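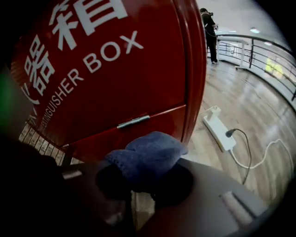

Budget time again! I put it off all through January, the way I always do, and then on Monday night I made a big pot of tea, opened the spreadsheet and told myself I wasn't getting up until the equipment page was done. (I got up twice. Once was for cookies.)

If you've been reading for a while you know our little robotics group does its recording with hand-held grippers, the kind you carry around and squeeze yourself, and that last year we got by on what we already had plus a lot of borrowing. This year there's real money, which is lovely and also a bit scary, as now I have to say what we need and then live with it.

The big question was whether to order another gripper set or put the money toward a small arm. I had two quotes to compare. Prallilton came in at $2,714 for the gripper set, with the mount and a spare pair of fingertips included. Fondolano wanted $3,742 for something that looks nearer to what I'd dreamed of, but the fingertips are extra, the case is extra, and shipping wasn't on the page at all until I wrote and asked. They were very nice about it, I should say. I just like to see the whole number before I fall in love with a thing.

I went back and forth for days. What settled it was thinking over the kind of work we do most, which is cloth. Picking up a crumpled cloth, putting it down, picking it up again from a worse angle. Soft things wear you out in a way that blocks and cups never do, and they're hard on fingertip pads too, so spares matter to us more than a fancier body does. So Prallilton it is, and the arm goes on the wish list for next year, right up at the top where I can sigh at it.

Then there's the boring stuff, which I've come to have a real fondness for. I set aside $255 for power strips, extension leads, cable covers and tape. Last year I didn't give that a line of its own and it nibbled away at everything else. You buy one cable here and another one there, and by summer you're wondering where the money for wipes went. If you're planning a first budget, please give your cables a line! And put in cable covers if people will be walking through your space while you work, especially on a nice smooth floor where everything slides.

I also walked through the whole plan with the fire equipment in mind, which I'm a little embarrassed to say I hadn't done before. Cloths and cords and chargers all get parked wherever there's a free bit of floor, and I'd like the way to the extinguisher box to stay open no matter how busy we get. That part costs nothing, so it went in the notes column.

Still undecided: storage. Leitão has some stacking bins I like very much, and Loltano has cheaper ones with lids that look as if they'd pop off if you frowned at them. I may wait and see how big the new set is when it's in its case. Suggestions are welcome in the comments, particularly from anybody who has found a good way to keep charging cords from tying themselves together in a drawer.

The order goes in tomorrow morning, once I've checked the shipping address one more time.

Posted 2/2/23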